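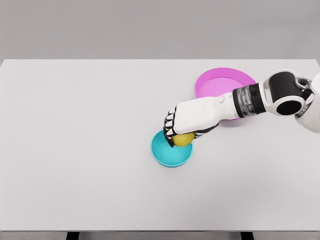 Home Stories Make and Do Ask Us For Schools

What is a printmaker?

Reading time: 3 minutes

Do you have a rubber stamp at home? You press it on the ink, you press it on the paper, and there is your star or your cat. Then you can do it again. A printmaker is an artist who works in this way, but with bigger and more difficult stamps.

The oldest kind of print is the relief print. The artist takes a flat piece of wood or lino and cuts some parts away with a sharp tool. The parts which stay high will catch the ink. The parts which were cut stay clean, and on the paper they are white. So the artist must think about the white places first, and this is quite hard in the beginning.

There is one more hard thing. A print comes out the wrong way round, like in a mirror. If you want to write the word DOG, you must cut it backwards. Even grown-up artists forget this sometimes!

How does the ink go on?

The artist rolls the ink with a small roller until it is thin and even. Too much ink fills the small lines, and too little makes grey spots. Then the paper goes on top and is pressed, by hand with the back of a spoon or in a heavy machine called a press. In the print workshop in Gollbridge there is an old iron press with a big wheel, and it needs two people to turn it.

Why are there numbers on a print?

Look under the picture, on the left side. Maybe you will find 3/13 written in pencil. It means that the artist made 13 prints of this picture, and this one has the number 3. All 13 together are called an edition. Some editions are much bigger, for example 200. Every print in the edition is a real one - it is not a copy of some other, better picture.

Can I try it?

Yes, and you don't need a knife. Take a clean piece of foam from a pizza base and draw on it with a blunt pencil. Press hard, so that the line goes down into the foam. Roll paint over it, put your paper on top and rub slowly with your hand. Lift the paper from one corner. Your lines will be white.

The children's room at the Groloton museum has a printing table every Sunday, and you can take your print home when it is dry.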